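3.2 Was der Trailer verrät und wann

Ich gebe zu, dass ich mit diesem Teil der Arbeit am meisten Spaß hatte. Für die Auswertung habe ich mir 60 Trailer zu animierten Kinofilmen angesehen, jeden davon dreimal, und beim dritten Durchgang nur noch mit Stoppuhr und ohne Ton. Mich interessierte, an welcher Stelle die Figur vorgestellt wird, um die es im Film geht, und ob davor schon ein Gag kommt (meistens ja!). Bei 21 Trailern fällt der erste Lacher, bevor überhaupt ein Name genannt wird. Das hat mich überrascht, denn in der älteren Werbeliteratur, mit der ich angefangen hatte, gilt die Namensnennung noch als Pflichtübung der ersten Sekunden.

Am schönsten sieht man es bei »Pakow«, dem Film über den Dachs mit der Posttasche. Der erste Trailer dauert 60 Sekunden, und 30 davon vergehen mit einer einzigen Verfolgungsjagd durch ein Treppenhaus. Wer da wen jagt und wieso, bleibt offen. Im zweiten Trailer, der im Mai folgte, steht dieselbe Jagd am Schluss, und plötzlich wirkt sie fast traurig. 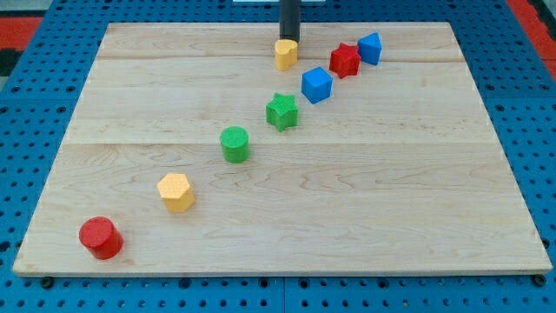 Abbildung 4

Zur Kodierung der Szenen habe ich lange herumprobiert. Meine erste Fassung hatte 20 Kategorien, und ich habe mich ständig selbst widersprochen, etwa bei der Frage, ob ein Niesen schon Slapstick ist. Übrig geblieben ist eine einfache Reihe, in der jede Szene genau einen Platz bekommt. Man kann sie sich vorstellen wie die bunten Klötzchen in Abbildung 4, die schräg über das Holzbrett laufen: Der rote Zylinder vorne links wäre dann die Eröffnung, der grüne Stern irgendein späterer Gag, und gelesen wird von vorne nach hinten. Schnitte innerhalb einer Szene zähle ich nicht mit.

Schwierig wurde es bei »Munro«. Der Verleih Clesberg hat davon zwei Fassungen veröffentlicht, die sich nur in der Musik unterscheiden, und ich war hin und her gerissen, ob das nun ein Trailer ist oder zwei. Ich habe mich für einen entschieden. Bei »Deko« dagegen sind die Bilder wirklich anders montiert (der Papagei kommt viel früher!), deshalb tauchen dort beide Fassungen einzeln in der Auswertung auf. Die Teaser ohne Filmszenen habe ich weggelassen und behandle sie in Abschnitt 3.3.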